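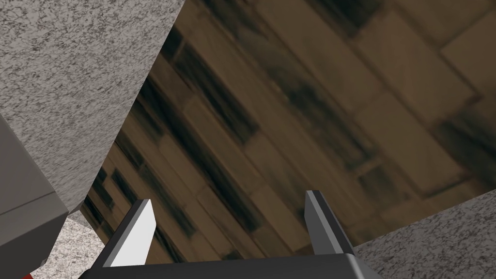 Equipment budgeting for robotic workcells

Equipment budgeting for a robotic workcell is the process of listing, pricing and scheduling everything a robot needs before it can do useful work. The arm is the item most buyers think of first, but the gripper, work surface, guarding, software and installation often make up a large part of the total.

Simulation before purchase

Many buyers now test a layout in simulation before they place an order. A rendered workspace with a two-finger gripper, granite surfaces and a tiled floor can be set up before any hardware is on site. The planner can move the counters, change the mounting point and try a different gripper. Simulation is good at showing reach and clearance problems. It is less reliable for friction, cable wear and soft or flexible parts, and those usually need a trial with real samples.

Typical cost items

Grippers are priced separately from arms by most suppliers. A parallel gripper with two fingers suits boxes, handles and other parts with opposite flat sides. Custom fingers are normally quoted as a separate line, and a spare set should be ordered at the same time.

Work surfaces are easy to leave out of a first budget. Stone counters are heavy and hard to drill, so a mounting plate or a free-standing base may be needed. Floor leveling, power outlets and network cabling are usually paid from a building budget, which can delay approval.

Software may be sold outright or by the year. Annual fees should be entered for the full planned life of the cell.

Example: the Bivodthorpe kitchen cell

The Bivodthorpe cell was planned by Floarea Buzatu and Bernd Thiele for the catering firm Gremmont. The first quote, from Urgate, covered the arm and controller only. Buzatu's revised plan added two grippers, a floor base and operator training. The finger sets came to $1,334 and a year of simulation software to $2,729. Delivery was quoted at eight weeks, and the order was placed in November.

A competing bid from Briem included installation but no spare parts. Thiele rejected it after comparing both offers over the same service period.

Common errors

Frequent mistakes include comparing quotes with different contents, leaving no money for changes after the first trial, and booking installers before the floor work has been signed off. Training is also often budgeted for one shift when several shifts will use the machine.

See also: Acceptance testing; End effector; Total cost of ownership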